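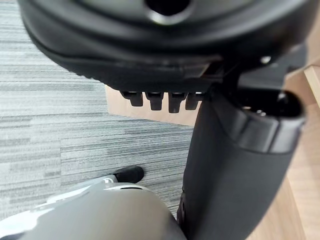 Bakhtiari reckons the arms are the easy bit now and it's the cupboard doors that sort the good demos from the bad. Said so in the other thread before any of us had been to Stilville. Having gone on Tuesday I mostly agree. Quick notes on my lunch break, sorry for typos.

— two arms, striped carpet, proper office cabinet. Not a lab bench
— job on show was blue file boxes and a shelf
— slow. Slower than you'd want if you were paying by the hour
— parking a nightmare, go early

Posted by werkwood_fan

**Re: Stilville open day**
Slow is fine?? It can do it overnight. Who's standing there with a stopwatch at 2 am.

Posted by Grillthorpe

**Re: Stilville open day**
Overnight only works if you trust it overnight. I'd want to see it drop a box and sort itself out before I left the building. Asked the bloke doing the talk and he said recovery is "on the list". Fair enough but that's teh whole product for me. 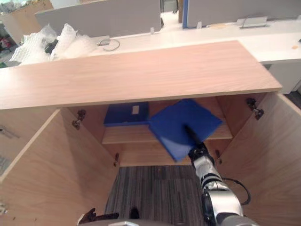

Also doors. Ours at work have locks, and half of them get locked by whoever leaves last. So somebody still has to go round with keys first, at which point they could put the files away themselves. Not having a go, it was a good arvo and the sausage sizzle was decent. Just don't see it in a records room yet.

Posted by oldspanner

**Re: Stilville open day**
Disagree. Werkwood quoted us for moving 1562 archive boxes by hand and I nearly fell off my chair. If a robot does 497 of those and a person does the awkward ones I'm still in front. Doesn't need to be clever, needs to keep going.

Posted by Grillthorpe

**Re: Stilville open day**
"Keep going" is doing a lot of work there mate. Did anyone see the gripper up close? Liked that more than the talk. Would of stayed longer but had to get the kids.

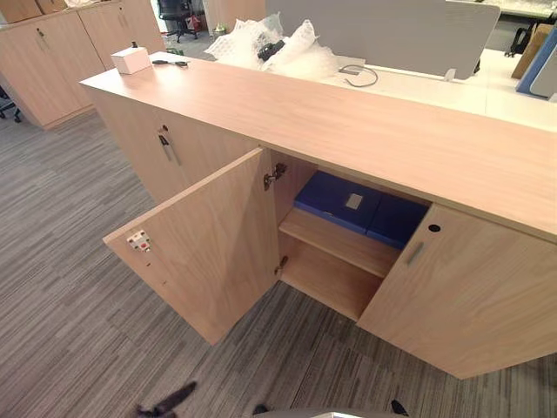
**Re: Stilville open day — next one?**
Bloke at the desk said October, same place, bookings needed. I'll put the link up when I find the flyer. Bring questions about recovery and locks please, I want better answers than I got.

Posted by oldspanner

Recent threads
Cobot safety fencing, do we still need it
Werkwood shelving, worth the money?
Secondhand grippers under $1000
Stilville parking (merged)

Contact the moderators | Copyright forum members | Back to top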